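**Ticket 605 – WC im Erdgeschoss: Spülung läuft nach, Rand unter der Kante, Wasser steht zu niedrig**
Status: offen, halb gelöst
Angelegt: 20/08/2021

Hallo zusammen, ich schreibe das hier mal ausführlich auf, weil ich beim letzten Mal (das war im Januar, das alte Ticket finde ich nicht mehr) nur drei Stichworte hinterlassen habe und jetzt selbst nicht mehr weiß, was ich damals gemacht hatte. Dumm gelaufen!

Also: Es geht um das Stand-WC unten bei Trotholm, das weiße einteilige mit dem Spülkasten direkt hinten an der Wand. Verchromter runder Drücker oben auf dem Kasten, Modell laut Rechnung Drustine. Ich habe drei Sachen, die vielleicht zusammenhängen und vielleicht auch gar nicht:

1. Nach dem Spülen rieselt es noch ewig nach. Man hört es bis in den Flur.
2. Unter dem Rand sitzt ein Kalkstreifen, der nach dem Putzen spätestens nach einer Woche wieder da ist.
3. Der Wasserstand in der Schüssel kommt mir niedriger vor als früher. Da bin ich mir aber nicht sicher, ich habe früher halt nie so genau hingeschaut.

**Versuch 1: Putzen, klassisch**

Ich habe mit dem angefangen, was nichts kostet. Brille und Deckel hoch, Bürste mit dem runden schwarzen Kopf, und dann an der Innenwand knapp unter dem Rand entlang. Als Mittel hatte ich den Kalklöser von Eynon, der stand noch im Schrank, eine halbe Stunde einwirken lassen. 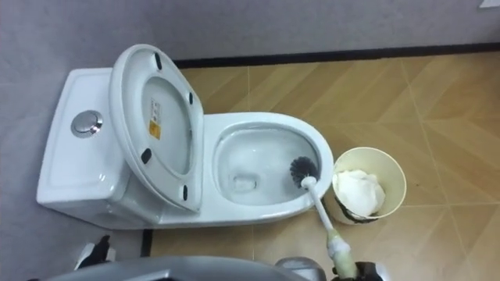 Der Streifen ging zu zwei Dritteln weg, der Rest fühlt sich an wie Schmirgelpapier. Mehr Druck mit der Bürste bringt nichts, da verbiegen sich nur die Borsten. Ich habe dann einen Lappen mit dem Kalklöser getränkt, von unten an den Rand gedrückt und über Nacht dran gelassen. Am nächsten Morgen war es deutlich besser, aber an einer Stelle kommt immer noch was nach – genau da, wo ich das Rieseln vermute. Das wäre ja logisch: Wenn dort ständig ein dünner Faden Wasser runterläuft, setzt sich eben Kalk ab. Ich kann also schrubben, bis ich schwarz werde.

**Versuch 2: Spülkasten**

Wasser am Eckventil abgedreht, Drücker rausgeschraubt (gegen den Uhrzeigersinn, geht mit der Hand, wenn man ein Stück Gummihandschuh dazunimmt), Deckel vom Kasten abgehoben. Achtung, der ist schwerer, als man denkt! Unten an der Glocke sitzt die Dichtung, und die war schmierig und auf einer Seite platt gedrückt. Ich habe sie abgespült und umgedreht wieder eingesetzt. Das hat Mererid Gape mir vor einer Weile mal als Notlösung gezeigt, und es hält wohl ein paar Wochen.

Ergebnis: Es rieselt noch, aber viel kürzer. Vorher war gar kein Ende abzusehen, jetzt ist nach ungefähr 181 Sekunden Ruhe. Ja, ich saß mit der Stoppuhr auf dem Wannenrand. Normal ist das trotzdem nicht, oder?

**Versuch 3: Noch mal die Schüssel**

Danach bin ich wieder an die Schüssel gegangen, weil durch das Rumhantieren am Kasten ein paar Kalkbrösel mit runtergekommen sind. Den hellen Griff der Bürste lässt man am besten ganz unten am Ende los und fasst nicht am Stiel nach, sonst hat man die Brühe an den Fingern. Den Papierkorb rechts daneben würde ich beim nächsten Mal vorher rausstellen, der war voll mit zerknülltem Papier und ich bin zweimal dagegengestoßen.
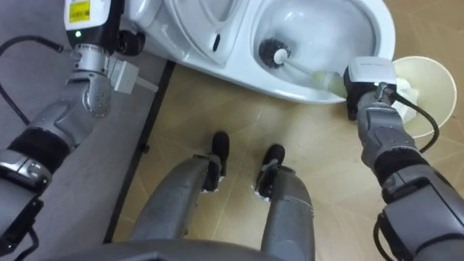

*Foto: Mererid Gape*

Was mir vorne am Sockel noch eingefallen ist: Da ist so eine kleine dunkle ovale Öffnung in der Keramik. Gehört da eine Abdeckkappe drauf? Ich habe in allen Schubladen gesucht und nichts Passendes gefunden. Falls bei Nurnov im Lager noch welche liegen, bitte gleich zwei mitschicken, ich verliere so was zuverlässig.

**Stand jetzt**

- Kalk unter dem Rand: fast weg, eine Stelle bleibt
- Nachlaufen: besser, nicht gut
- Wasserstand: unverändert, beobachte ich weiter
- Kappe am Sockel: Frage offen

**Was ich von euch brauche**

Bitte eine neue Glockendichtung für den Drustine-Kasten. Die Größe weiß ich leider nicht, auf der alten ist nichts mehr zu lesen. Unter dem Klodeckel klebt zwar ein kleines Etikett, aber ich vermute, das gehört zum Sitz und hilft euch beim Kasten nicht weiter. Wenn es zwei Varianten gibt, schickt einfach beide, ich gebe die falsche zurück.

Und noch eine Frage zum Wasserstand: Kann das am Füllschlauch liegen, der im Kasten ins Überlaufrohr geht? Der saß bei mir ziemlich schief. Ich habe ihn erst mal so gelassen und wollte nicht an allem gleichzeitig drehen, sonst weiß ich hinterher wieder nicht, was es war.

Das Eckventil ist wieder offen, das WC kann normal benutzt werden. Ich melde mich, sobald die Dichtung da ist.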